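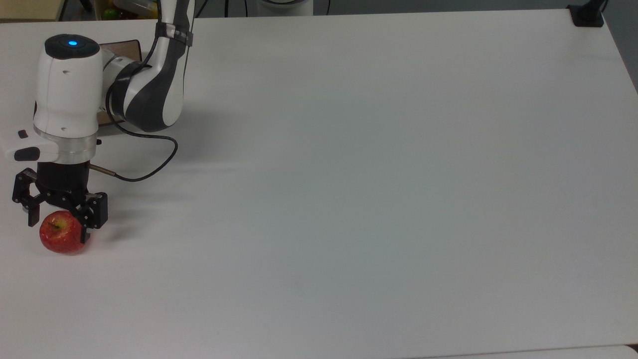 Tabletop and Fruit Check, Prestbridge Building, Second Floor
Keston site copy, with comments
Date of check: 2 September 2020

Mark each item OK, FIX or N/A. Comments go under the item they belong to. Last time they went on the back, on a napkin, and in one case on the table.

PART A. TABLETOP

A1. Surface is smooth to the hand, with no chips, blisters or raised spots.
OK.
Comment: Run a palm over the whole top, corners included. The big white top is a matte, pale gray-white and very good at looking fine from the doorway. Get closer than the doorway.

A2. Surface is clean.
OK.
Comment: "Clean" has been argued over since January, so for the record: no crumbs, no rings, no film, nothing that moves when you blow on it. A gray patch toward a corner may be shading. Wipe it with a white cloth. If the cloth stays white, it was shading, and you may put down the spray bottle with your dignity intact.

A3. Cleaner used is the one on the shelf list, diluted as the label says.
FIX.
Comment: Two bottles under the sink, one label between them. The unlabeled one smells of lemon and could be anything. Pulled from use. Please do not sniff it to help.

A4. Surface rinsed with plain water and dried after cleaning, before any food goes on it.
OK.
Comment: Rinse sheet initialed for every day but one. The initials on that day are a drawing of a duck.

A5. Edges and corners sound, nothing to snag a sleeve or a hip.
FIX.
Comment: Rough spot on the underside of the long edge, window side. You will not see it, but your sweater will find it. Smooth and reseal.

A6. Table stands level and does not rock.
OK.
Comment: Push down on each corner in turn. A round fruit set in the middle is also a decent test, and much cheaper than the level we bought and lost. A small apple that stays where it is put is a pass. An apple that sets off for the door is a FIX.

A7. Legs tight, feet present, load label readable.
FIX.
Comment: Label says 300 pounds, spread evenly. It is on the inside of a leg, where it can be read by a person lying on the floor with a flashlight. Ordered a second label from Bradness to go at standing height. A person sitting on the table is not "spread evenly," whatever he tells you.

A8. Lighting over the table is even and bright enough to spot a spill.
OK.
Comment: Shadows are soft, nothing is lost in them. One tube hums. It has been reported, and will be reported again.

PART B. FRUIT

B1. Skin whole: no splits, punctures, soft spots or mold.
OK on the side seen.
Comment: The red apple is glossy with faint yellow streaks and looks very pleased with itself. Yellow streaking on a red apple is color, and color is allowed. We have had a perfectly good bag sent back over it and would like not to do that again. Turn each one all the way around before signing. An apple will always show you its best side first.

B2. Stem and dimple checked.
OK.
Comment: Short brown stem, still on. Look down into the dimple around it as well, where mold likes to start and where dust goes to retire. A missing stem is no reason to reject, but look twice at the hole it left.

B3. Shine is natural, or wax is food grade and listed by the supplier.
OK.
Comment: Chuang lists theirs on the delivery slip. Keep the slip. "Keep" means in the folder.

B4. Washed under cool running water before it is put out to eat.
FIX.
Comment: There is no way to tell by looking, which is why there is a wash sheet, which is why it would be nice if anyone filled it in. Blank for the last two deliveries. Treat as unwashed. No soap, please. Somebody has been using soap, and we could all taste it.

B5. Handling does not bruise.
OK.
Comment: Hold it from both sides, firm enough not to drop and no firmer. Set it down, don't let it fall the last inch. A bruise shows up later, long after the person who made it has gone home, so check fruit again the next morning and not just when it arrives.

B6. Anything that touches the fruit is clean.
OK.
Comment: This covers hands, gloves, tongs and whatever else takes hold of it. It also covers the delivery crate, which had been on the sidewalk. The crate does not go on the tabletop. It has its own shelf at floor level, and is happy there.

B7. Dropped fruit set aside, rewashed and rechecked.
N/A.
Comment: No drops reported. The floor near the table says otherwise, but we only mark what is reported.

B8. Fruit stored cool when not in use, away from anything with a strong smell.
FIX.
Comment: Apples were sharing a drawer with half an onion. Onion rehoused. Drawer wiped. Check again in two days by smelling an apple, discreetly.

B9. Oldest out first.
OK.
Comment: Dates on bags all readable. A round of applause for whoever bought the fat marker.

PART C. AROUND THE TABLE

C1. Clear floor on all sides, no bags, no cords across the walkway.
FIX.
Comment: One backpack, twice moved, twice back. It now has a sticky note on it. If the sticky note is also still there next time, we will use a bigger one.

C2. Drinks kept off the tabletop.
OK.
Comment: There is a side shelf for mugs. Thank you all for using it, even those who sighed.

C3. Trash and compost bins emptied and lined.
OK.
Comment: Cores go in the green one. A core is what is left after you have eaten the apple. Three quarters of an apple is lunch.

C4. Paper towels and cloths stocked.
FIX.
Comment: Keston sends towels in boxes of 100 and we were down to the cardboard. New box is on the way. White cloths only for the A2 wipe test, since the gray ones agree with everything.

C5. First aid kit sealed and within reach.
OK.
Comment: Bandages restocked. The tweezers are back, origin of the absence unknown.

TO DO BEFORE THE NEXT CHECK

Label or throw out the mystery bottle (A3).
Smooth and reseal the long edge, window side (A5).
Fit second load label (A7).
Wash sheet to be filled in, by hand, with words (B4).
Smell test on the drawer (B8).
Backpack (C1).
Open the new towels (C4).

Result: passed with fixes. Tabletop may stay in use. Keep sleeves off the window side until the edge is done, and wash every apple in the current delivery before it goes out - yes, the nice shiny ones too.

Next check in January, unless the humming tube goes first. File this copy in the folder by the sink, behind the delivery slips.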